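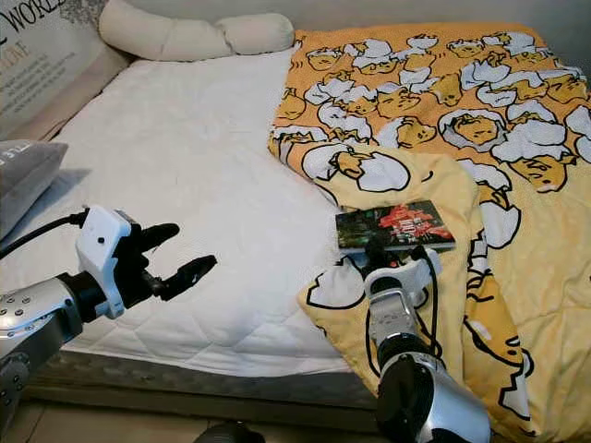
Figura 2. Cama com a superfície acolchoada branca em boa parte descoberta, almofada comprida ao fundo e manta estampada do lado direito.

4.2 A cama a meio caminho

Entre as 389 fotografias do corpus Litura, as que mais nos demoraram foram as camas que não estão feitas nem propriamente desfeitas, e confessamos que lhes ganhámos algum carinho. A da Figura 2 é um bom caso: o branco acolchoado fica à vista no centro e à esquerda, enquanto a manta, cor de laranja e amarelo-pálida, com os seus ovos de desenho animado, ocupa a metade direita e descai pela borda da frente. Na grelha de Inga, de 5 níveis, atribuímos-lhe o nível 2 - cobertura parcial, com a roupa concentrada num dos lados.

Elvira Inga propôs que a almofada comprida fosse codificada à parte, e cremos que teve razão. Dobrada ao fundo da cama, ela conta como peça de apoio, tal como a almofada cinzenta à esquerda, e não entra no cálculo da cobertura. Já as mantas com bonecos, que apareceram também nas casas do bairro de Granent, levantam uma questão de gosto doméstico a que voltaremos, com mais vagar, na secção 5.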